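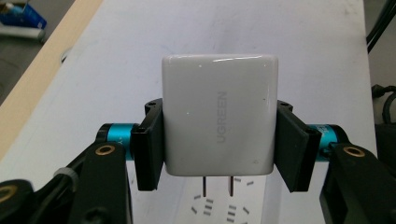

The Curnumcombe Bequest

May 2024
By Magdalini Kalogeropoulos

Home | Stories | Poetry | Contributors | Submissions

The Governors of the Korkbridge Reading Room met to consider the bequest of the late Nigel Lightfoot, formerly of Curnumcombe, who had left to the institution his entire library of 2,844 volumes. The gift carried one condition. The books were to be kept in the order in which he had read them.

Miss Efe Ogbonna, the Librarian, reported that the order was known. Mr Lightfoot had written a number in pencil inside the back cover of each book. The first was a child's atlas. The last was a manual on the keeping of geese, in which a bus ticket marked the final chapter.

The Chairman, Mr Bradley Holroyd, observed that readers could not be expected to find anything under such a system. It was the settled practice of the Reading Room to shelve by subject and then by author, and that practice had served Korkbridge since the building was opened. He proposed that the bequest be declined with thanks.

His sister, Miss Beverley Holroyd, asked that her dissent be recorded. She had visited the house at Curnumcombe in November, when the shelves were still standing, and had walked along them from the door to the window. She wished the Governors to know that between numbers 438 and 445 there were seven books on diseases of the lung, and that number 446 was a cookery book for one.

The Chairman said that he did not see the relevance of this.

Miss Holroyd replied that she had known Mrs Lightfoot. She added that the cookery book was heavily stained as far as the soups and perfectly clean thereafter, and that it was followed by a long run of railway timetables, many of them for countries in which Mr Lightfoot was not known to have set foot.

There was a silence, which the minutes do not record. The Librarian then stated that the upper gallery was at present used for the storage of chairs, and that the chairs could be moved. 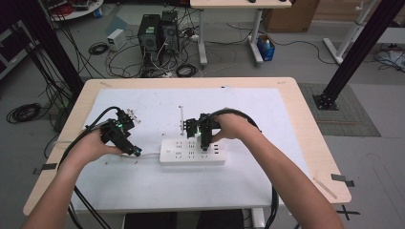 Had Mr Lightfoot left any instruction as to why the order mattered to him?

The Librarian answered that he had left two lines with his solicitor, and she read them aloud. "I never kept a diary. I should be obliged if nobody tidied it."

The matter was put to the vote and the bequest was accepted, the Chairman abstaining. A sum was set aside for shelving, and it was agreed that the gallery stairs should be fitted with a second handrail before the public was admitted.

Mr Holroyd remained behind after the others had gone. The first crates had been placed in the lobby, and the Librarian, returning for her umbrella, found him seated on one of them with the child's atlas open across his knees. He asked whether it might be borrowed. She informed him that the collection was for reference only, and went to find him a better lamp.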